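Ticket 3781
Product: Tultik Home Heating Controller
Status: Closed
Opened by: customer, Plarkondale
Subject: Back bedroom stays cold overnight, error 50 on the hall display

Original message

Hello, and thank you in advance to whoever picks this up. We've had the Tultik controller since January and on the whole we love it, but the back bedroom has started going cold in the night while the rest of the house is perfectly cozy. The hall display shows error 50 when I get up in the morning, and it clears itself by the time I've made coffee. I've already changed the batteries in the bedroom sensor and turned the whole thing off and on again (my usual cure for everything!). The sensor is on the inside wall, just above the bookcase. I'm happy to try whatever you suggest, as long as you don't mind explaining it slowly.

First reply from support

Hello, and thank you for such a clear message — it makes our job a good deal easier. Error 50 means the controller has lost touch with a room sensor for more than an hour. When that happens it stops calling for heat in that room until it hears from the sensor again, so a cold bedroom and that code very much belong together.

Would you please try these steps, in order, and take all the time you need?

1. On the hall display, open Settings, then Rooms, then Back Bedroom, and write down the signal number. Anything under 100 is on the weak side.

2. Look at what is near the sensor. Metal shelving, a big mirror or a fish tank can all soak up the signal. Soft things like rugs and blankets on the floor make no difference at all, so please leave those just as they are.
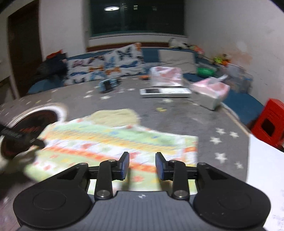
3. Check the firmware. You'll find it under Settings, then About, as a four-digit number. The current one is 3220, and if yours is lower, choose Update and leave the display alone until it restarts.

4. If the signal is still weak after the update, move the sensor to the wall nearest the hall, at about shoulder height, and let it sit for one full night before you judge it.

Customer reply

Well, that was easier than I feared! The signal number was 64 to begin with. The firmware was an old one, so I ran the update, and the display went blank for so long that I nearly called you in a panic, but it came back with 3220 on it. After that the signal crept up a little, though it stayed under 100. I've now moved the sensor over to the hall side, next to the door, and it reads well over 100. I did notice that the Sollow bookcase has a steel back panel, and I never would have thought of that. I'll leave it overnight and let you know.

Customer reply, 5/30/23

Good morning! No error on the display, and the bedroom was lovely and warm when I went in. One small question before you close this: the room name has changed itself from Núñez Room (our family name, we never got around to anything fancier) to Back Bedroom 2. Did I do that?

Closing note from support

Not your doing at all. The update sometimes resets a room name that has accented letters in it. Go to Settings, Rooms, Rename, and hold down the N or the U to bring up the accented versions. Your schedule and temperatures stay the same when you rename a room. We've passed the naming problem along to the firmware team and linked it to this ticket. If error 50 comes back, simply reply here and the ticket will reopen with all your notes in place.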